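Student Robot Team Says Its Sorting Arm Is Ready. The Numbers Say Wait.

Friday, October 1, 2021

The robotics club at Kidby Technical College has been telling people its arm can put a tool back where it belongs without help. The club wants to prove it in November at the Varik Challenge, a regional contest for two-year colleges. Going by its own logs, it has some distance to go.

The task sounds small. The arm picks up a part, carries it to an upright panel and places it in the right holder. Teams get 20 attempts, and a dropped part ends the attempt. In its best practice session the Kidby arm finished 12. Last year's winner, a team from Awad, finished 19.

"People see the good runs because those are the ones we post," said Unathi Mabaso, the second-year student who leads the team. "The bad ones look like the arm forgot what it was doing."
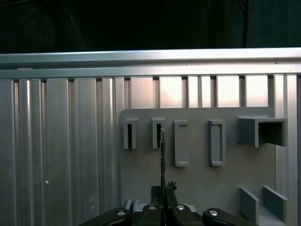

The club blames much of the trouble on the last inch of travel, when a part has to line up with its holder. A slight tilt in the grip is enough to spoil it. Students have tried slowing the arm down, but that creates a second problem — the contest runs on a clock, and the slow version used up its time before the final attempts.

Then there is the money. The team has spent $3,208 on the project, most of it on replacement parts and a control package called Velon. Mabaso says Velon cut setup time. It has not yet raised the score, and the club has no test comparing it with the free software it used before.

None of this makes it a poor class project. Students are learning to wire, program and troubleshoot a real machine. But the club's flyer promises "hands-off sorting," and in practice sessions a student still stands by the stop button and resets the parts by hand.

The team plans to freeze its code two weeks before the contest. Mabaso would not predict a score.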